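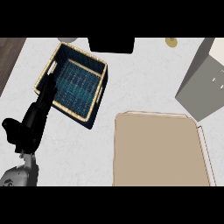 Gollberg: Two-Arm Tidying in Simulated Kitchens
Interim progress report to the Usetti Fund
August 29, 2018

14 shares | 3 comments

The last report ended with a promise that the second arm would stop getting in the way of the first. We are pleased to report that it now gets in the way much less, and that when it does, we usually know why. The rest of this document covers how we got there, what it cost in computing time, and the one deliverable we are asking to move.

What we said we would do

The work plan for this period had a single research question: can two arms learn to share a counter without a central planner telling each of them when to move? The task is putting food into a basket. One arm steadies the basket, the other fetches the item and brings it over. A child can do this while watching television. Our controllers, at the start of the period, could do it provided the basket was bolted down, the food was directly beside it, and you did not look too closely at the replay.

The proposal also promised a comparison against a fixed schedule, in which the holding arm goes first and the fetching arm waits its turn. We expected to beat the schedule easily. Readers who have written a proposal will recognize the tone of that sentence.

What we did

The method we settled on is called yielding in the code and will probably be called something grander in the paper. Each arm has its own controller. Alongside its next movement, each controller puts out a number saying how badly it wants the space it is about to enter. The arm with the lower number slows down. No third program sits above them settling disputes. Both numbers are learned, and the only thing either arm is rewarded for is the food ending up in the basket with the basket still upright.

Early versions learned to be extremely polite. Both arms would approach the basket, each would offer the other the right of way, and the episode would run out the clock. We tried penalizing the delay, which produced two arms that were extremely rude. The fix was to train the holding arm alone first, with the fetching arm played back from recordings, and only then let both learn together. This is an unglamorous answer and it took most of the spring to find.

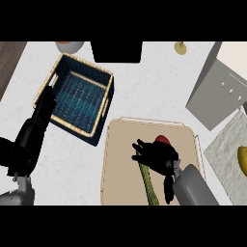
Contact at the basket rim was the other large piece of work. The rim is thin, the walls are woven, and the handle openings are just wide enough to tempt a controller into trying to put a finger through one. In the kitchen we use for most of our debugging, the left hand has to reach in from the side and meet the rim on the diagonal, because that is how the basket is turned on the counter. The right hand meanwhile is down at the long green vegetable on the tray, with a lot of marble between the two of them and, so far, nothing in the basket. We like this layout because the arms start with separate jobs and end up wanting the same few inches of air. It is also where the old controller used to tip the basket most reliably, and we have kept a folder of those replays for morale.

We rewrote the contact model for the rim so that pressing on the weave costs a little and pressing on the trim costs nothing. The holding arm moved its fingers to the trim within a day of training. The simulated vegetable was also given more friction, after a period in which it behaved like a bar of soap.

Results

We tested on 10 kitchen layouts, 4 of which the controllers had never met in training. Averaged over all of them, yielding finishes the task more often than the fixed schedule by 19 percentage points. On the unseen layouts the lead is smaller, though it is still a lead. In 2 of the layouts the fixed schedule wins outright. Both have the tray pushed up close to the basket, so there is very little to negotiate and taking turns is simply the right idea. We spent a while trying to explain this away and have decided to publish it.

The failures that remain are mostly of one kind. The fetching arm arrives over the basket with a long item held near one end, the far end swings low, and it catches the rim on the way in. The holding arm feels the bump, concludes that the other arm must want the space very badly, and lets go. You can admire the manners and still want the basket back.

Round items are nearly solved. Bananas are a separate conversation.

Spending and computing time

Staff costs are on budget. Computing is over, mainly as a result of the polite-versus-rude period described earlier, when we ran each variant to the end in the belief that it might come good. We now stop a run early if neither arm has touched anything by the first checkpoint. The shared cluster at Rathjen has been generous with overnight hours, and we have moved the rendering there as well, so the overrun should not grow. We are not asking for more money. We are asking that the travel line, which is almost untouched, be used to cover the difference.

What slipped

The transfer to hardware was due at the end of this period and has not started. The two arms at Gorico are mounted farther apart than the ones in our simulation, which we learned from a drawing we had been sent last year and had filed carefully. Retraining with the wider spacing is under way. The first results look sensible for the holding arm and less so for the fetching arm, which keeps reaching for where its shoulder used to be.

We would like to move the hardware deliverable to the next reporting period and bring the public release of the layouts forward in its place. The layouts are ready apart from the license text and a cabinet door that opens into the wall.

Plan until the October review

Finish retraining at the Gorico spacing. Teach the fetching arm to pick up long items nearer the middle, which we suspect will clear most of the rim collisions. Add a second basket with stiffer walls, to find out how much of the current behavior belongs to this particular basket. Draft the paper, including the section on where the fixed schedule wins. Find a better name than yielding, or give up looking.

A table of success rates by layout and the training curves are attached separately. The curve with the long flat stretch in the middle is correct.

Related items
Gollberg: first interim report
Usetti Fund: changing a deliverable date
Notes on basket contact models
Rathjen cluster: overnight queue rules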